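Savside crayon scheme leaves a few questions on the table

A plan to collect broken and unwanted wax crayons from schools and playgroups across Savside has been given another four months to prove itself, after a first term in which 168 kilos were handed in and very little came out at the other end.

The scheme, called Second Stub, is run by Nundine, a small reuse firm with a unit on the Rankin estate. It places a lidded bucket in each school that signs up, empties it once a half term, and sorts what comes back into three lots: crayons good enough to be used again as they are, stubs for melting into new blocks, and everything else.

Everything else is the part the firm talks about least. Its own end-of-term sheet, sent to schools in July, gives the total weight collected on the first line in large type. The weight of finished blocks sent back is on the reverse, and comes to 16 kilos. A further amount went out again as whole crayons, but the sheet gives no figure for that, saying only that "a good number of young artists have benefited".

Asked where the remainder is, Nundine said most of it was still in storage waiting to be sorted and that none had been thrown away. It would not say how much of it could be used. Crayons come in with paper sleeves still on, with pencil shavings and glitter stuck to them, and in a few buckets with felt tips, glue sticks and at least one sandwich crust mixed in. All of that has to come out by hand before anything is melted.

Colour is the other difficulty. Buckets fill up with whatever children don't want, or with whatever they press hardest and snap. The firm says it has more yellow and pink than it knows what to do with, a steady supply of blue stubs, and hardly any green worth the name. Grey turns up often and in good condition, for the simple reason that few children seem to pick it. Melt the lot together and the result is brown. Nundine's answer is to sort by colour first, which makes for nicer blocks and takes a great deal longer.

How much longer was on show at an open afternoon at the unit, when parents and school staff were invited to see the sorting tables and try a finished block on sugar paper. The blocks were pleasant to hold and drew well enough on the flat side. The corners crumbled. One parent was told that a harder mix was on the way, and that the present one had been chosen with small hands in mind.

The leaflet handed out at the door describes sorting as "a calm, social activity for all ages". It may well be, for an hour. Those who stayed longer found that the yellows had to be gone through twice, as lemon and the deeper shade look much the same under a warm bulb, and that the smallest blue pieces were being scooped up by the handful and left for another day.

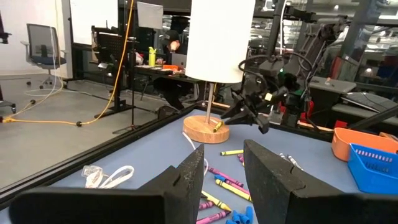 Nundine has asked schools to help by doing a first sort themselves. The request went out in the same July mailing and suggests that each class peel the sleeves off, take out anything that isn't wax, and bag the crayons by colour before collection. Several schools have taken this badly. The attraction of the bucket, as it was sold to them, was that it asked nothing of staff beyond finding a corner to keep it in. One primary has already said it will not carry on if its teaching assistants are expected to spend their afternoons peeling paper.

There is money in it too, though not a lot. Schools pay nothing to take part but are encouraged to buy the finished blocks, which are sold in packs of four. Nundine says the price covers moulds, heating and the van. It has not published the sums, and it is hard to see how they add up on 16 kilos of blocks unless the van is running on goodwill. A box of new crayons from any supermarket remains cheaper for each child, a point raised at the open afternoon and met with a reply about values.

The firm is on firmer ground when it talks about the crayons that need no melting. A whole crayon with a worn tip is still a crayon, and two playgroups said they had been glad of the mixed tubs they were given in the spring. Neither had needed blocks. It is fair to wonder whether a shelf and a few old ice cream tubs in the school entrance would do the same job, with no van at all.

Pliva, the regional body which put up the starting grant, says it is content with progress and regards the first term as a period of learning. It has agreed to let the scheme run for four more months with no further money, and has set three conditions. Nundine must weigh what goes out as well as what comes in, it must say plainly how much is in store, and it must clear the oldest of that stock before any new schools are added.

The last of these may prove the hardest. A waiting list is already open, and the leaflet still invites schools to "join today". Nundine said the wording would be changed at the next printing.

Schools already in the scheme will have their buckets emptied as usual at half term. Those wanting to leave should tell the firm beforehand, and can keep the bucket. Crayons may be left in their sleeves for now, Nundine said, although peeled ones "would be very much appreciated". Felt tips, chalks, oil pastels and candles – the last of which arrive more often than might be expected – cannot be taken.

A second sheet of figures is promised when the four months are up. Pliva says both weights will be on the front.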